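Ellbridge Plan Folder, Large
Plorkeck Archive Supplies
Home / Storage / Drawings and plans / Folders

The Ellbridge is a four-flap folder for architectural drawings, survey sheets and tracings that are stored flat. It fits standard plan chest drawers and can be carried by one person when lightly filled. For full folders we suggest two people, or the carrying board listed under accessories.

The outer cover is gray archival board with a cloth spine. The four inner flaps are a lighter white board, creased twice so they close square over a thin stack or a thick one. Two cotton ties hold the long side shut. There is no metal, no hook-and-loop tape and no adhesive on any surface that touches a drawing.

Each folder holds up to 20 sheets of drafting paper, or 15 sheets of tracing linen with interleaving. Please don't go over these numbers. An overfilled folder bows in the middle and the drawings at the bottom take the load.
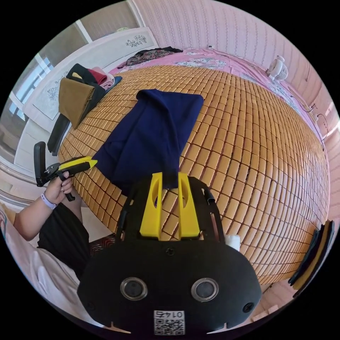
Navy fabric item, folded long, on a tile mat.

What you get
One folder, delivered flat with the flaps pre-creased
Two spare cotton ties
One label holder, unattached
Interleaving tissue is sold separately

Using the folder
Open the cover on a clean table larger than the folder. Fold back the two short flaps first, then the two long ones. Lay the drawings in with the title blocks all at the same corner, which saves a lot of turning later. Close the long flaps, then the short ones, and tie with a flat bow. A hard knot will leave a dent in whatever is stacked on top.

Drawings that have been rolled for years should be relaxed and flattened before they go in. The folder will not flatten them for you, and a sheet with a strong curl can crack along the edge when the flap comes down. If a drawing has flaking wash or loose overlays, put it in its own folder — or ask a paper conservator first.

Write on labels in pencil. Most buyers put the building, the drawing numbers and the architect's name on the spine label and leave the cover blank.
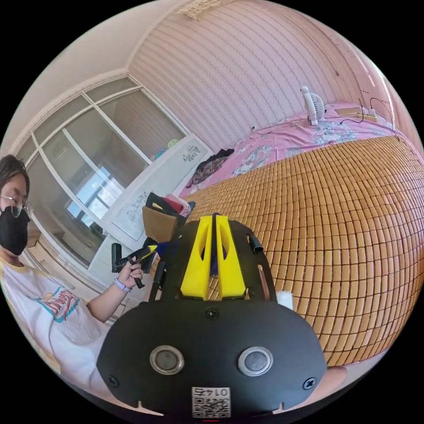 Choosing between the Ellbridge and the Vieira
The Vieira is our older folder and is still available. It has three flaps and a thinner cover, costs less, and suits modern prints that are handled often. The Ellbridge is the better choice for original ink and wash drawings, presentation drawings and anything with applied color. The two have the same outside size and can share a drawer.

A standard drawer takes roughly 17 empty folders. Filled, expect far fewer.

Accessories
Carrying board, Large
Interleaving tissue, pack of 200 sheets
Cotton tie, by the roll
Spine labels, plain

Ordering
Folders are made to order at our Nirnport workshop and ship flat between two sheets of corrugated board. Keep the packing if you plan to move the folders again. Orders placed in August take longer — the workshop closes for part of the month.

Custom sizes are possible. Send the height and width of your largest sheet, and the inside measurements of the drawer, to Matilde Quintela in the sales office. Custom folders can't be returned unless there is a fault.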